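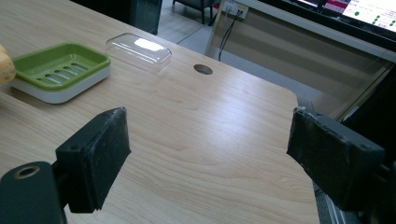
Refinishing a light wood table — oil, poly or leave it alone?

Started by grainchaser

grainchaser wrote:
Friday, August 20, 2021
I have a pale wood table, 5 feet by 30 inches, that I use for paying bills and for whatever my kids are gluing together that week. I bought it used when an office in Jerncombe closed. The finish has gone dull where people rest their arms, and there are two white rings that won't come out. The seller told me it was solid maple. I'm not sure I believe that. I paid $220 for it, so I don't want to wreck it, but it isn't an heirloom either.

What I want to know is whether I should sand the top and put on oil, sand it and put on water-based poly, or just live with the rings. I have a random orbit sander and a garage with one window.

mudroom_mike wrote:
Look at the edge before you do anything. If the grain on top runs over the side and continues down, it could be solid. If it stops at a seam, it's veneer, and a random orbit sander can go through veneer in a few seconds. I did that to a dresser once and ended up painting it.

pinecone77 wrote:
Agree with checking the edge. Also look at the underside. Veneered tops often have a cheaper face underneath with a different grain.

As for finish, I vote oil. It's easy to fix later. You get a ring, you rub in more oil, done. With poly you have to redo the whole top.

grainchaser wrote:
I looked. The top has those big nested arches in one area and then goes to straight lines, and the underside is plain straight grain all the way across. There is a thin line at the edge about as thick as a business card. So the seller was wrong or wasn't telling me the truth.
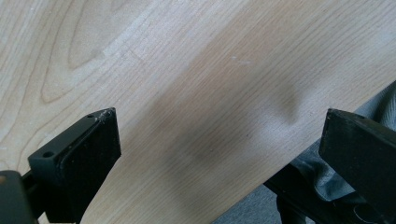
I guess that rules out heavy sanding. Can I still do a light sand with 220 by hand, or is that asking for trouble too?

mudroom_mike wrote:
Light hand sanding with 220 is fine. You are only scuffing the old finish so the new coat sticks. Use a block, go with the grain, and stay away from the corners. Corners are where everybody goes through. Stop when the shine is gone.

oldvarnish wrote:
I don't agree with the oil advice. Oil over an existing finish does nothing. It can't soak in, so it sits on top and stays sticky. You would have to strip it to bare wood first, and stripping veneer that thin is more risk than I would take. If kids use the table, put two coats of water-based poly over the scuffed finish and you're set for years.

pinecone77 wrote:
I did mean after stripping. A gentle stripper and a plastic scraper will not hurt veneer if you work in small sections. I have done three tables that way and none of them lifted.

oldvarnish wrote:
You were lucky or you had good veneer. I worked in the shop at Chowdhury for 11 years and we saw lifted edges every month from people leaving stripper on too long. It gets under the seam.

pinecone77 wrote:
So don't leave it on too long. That's on the label.

hallway_hank wrote:
Has anyone mentioned the rings yet? White rings are usually in the finish and not in the wood. Try an iron on low over a dry cotton cloth, a few seconds at a time. It got two out of three off my mother's sideboard. Might save you the whole job.
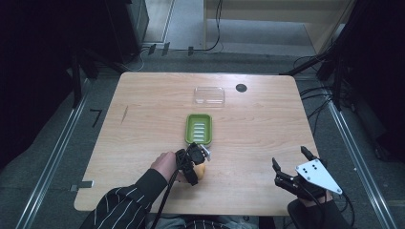

If the iron doesn't work, try a little paste wax on very fine steel wool, rubbed with the grain. Try it near a back edge first. It will change the sheen a bit, so plan on doing the whole top to match.

grainchaser wrote:
I tried the iron last night. One ring is gone and the other one is fainter. I can live with that for now, but the dull spots are still there. I'm leaning toward scuffing it and using poly. Any brand I should look for?

mudroom_mike wrote:
I've used the Tikden satin twice and it went on flat. Thin coats, foam brush. Let the first one dry overnight even if the can says two hours.

oldvarnish wrote:
Any decent water-based satin will do. Don't shake the can, stir it. And wipe the top down well before you start — wax or furniture polish left on there will make the new finish bead up.

pinecone77 wrote:
I still think you'll be sorry when the poly gets its first deep scratch. But it's your table. The hardware store in Orkatstead sells half pints if you want to try it on the underside first.

grainchaser wrote:
Half pint it is. I'll do a patch on the underside Sunday and post how it looks.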